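Werkstattbuch Keramik, Feditz
3. Juni 2018

Zweiter Durchgang mit der neuen Mattglasur von Wutico. Das Merkblatt verspricht Spülmaschinenfestigkeit und »seidige Oberfläche ohne Nacharbeit«. Glaube ich erst, wenn ich es selbst gesehen habe. Im März hieß es beim Vorgänger genauso, und dann hatten wir nach 4 Spülgängen graue Besteckspuren, die mit keinem Mittel mehr runtergingen.

Brand über Nacht, Haltezeit 40 Minuten, Abkühlung ungeregelt. Ofenbuch Nr. 3.048, Einlage oben links etwas enger gestellt als sonst. Von den Probekacheln haben sechs Nadelstiche, alle aus der unteren Lage. Wutico würde sagen: Schrühbrand zu kurz. Kann sein. Kann auch sein, dass die Charge zu dick angesetzt war, der Eimer stand seit Gurbridge offen herum.

Ritztest mit Messer: Metallabrieb sichtbar, mit Scheuermilch weg. Zitronensäure über Nacht läuft noch. Farbstich ins Graue bei dickem Auftrag, gefällt mir nicht. Die Pirihi-Masse verträgt die Glasur offenbar besser als unsere, aber zwei Kacheln sind kein Beweis.

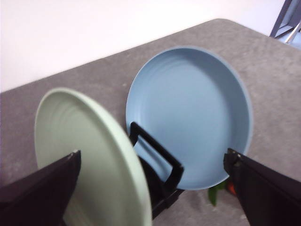 Svitlana Pylypenko meint, der Säuretest sage über den Alltag wenig aus, man solle lieber eine Gabel nehmen und hundertmal denselben Strich ziehen. Mag sein, nur drückt dabei jeder anders auf. Ich mache beides und schreibe den Abrieb getrennt auf.

Offen: Dichte nachmessen, Eimer beschriften, Teodor Sârbu wegen der alten Brennkurve fragen. Bestellt wird vorerst nichts.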